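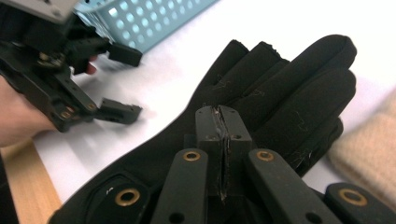
Figure 2. Two hand-held grippers at a glove-sorting station, with white work surface and basket.

Section 5: Planning and budgeting for your Skikari station

Read this section before you place an order. It covers what to buy for a station that handles gloves, knitwear and other soft items.

5.1 Working out quantities

1. Decide how many stations you will run at the same time. Each station needs one pair of hand-held grippers.
2. Add one spare pair for every two stations.
3. Order fingertip pads separately. A pack holds 32 pads. Pads are a consumable and should go in the running costs, not the equipment budget.
4. Measure your tables. The work surface must lie flat and leave room for a basket at the back.
5. List the items you plan to handle. Include dark and light fabrics, and at least one knitted item.

Note: Baskets and work surfaces are not supplied by Stutus. Any light plastic basket will do. A plain white surface makes dark fabric easier to see.

5.2 Running costs

Allow for the following over the first 6 months:

Fingertip pads: one pack per station
Linkage screws and eyelets: one service kit per station
Lint rollers and cleaning cloths: buy locally
Test garments: replace when edges fray badly

Caution: Do not fit pads from the older Tamuno range. The mounting holes do not line up and the pads may come off in use.

Caution: Threads and lint collect on fabric and can work into the linkages. Set aside time for cleaning at the end of each shift when you cost the labour.

5.3 Placing the order

1. Fill in the order sheet at the back of this guide.
2. Send it to the Bresunstead depot with your delivery address and table sizes.
3. Check the quote against your list. Spare pads are quoted on a separate line.
4. Allow 5 weeks for delivery. Orders received in April may take longer owing to the annual stock check.

Keep a copy of the quote. You will need the reference number to order service kits.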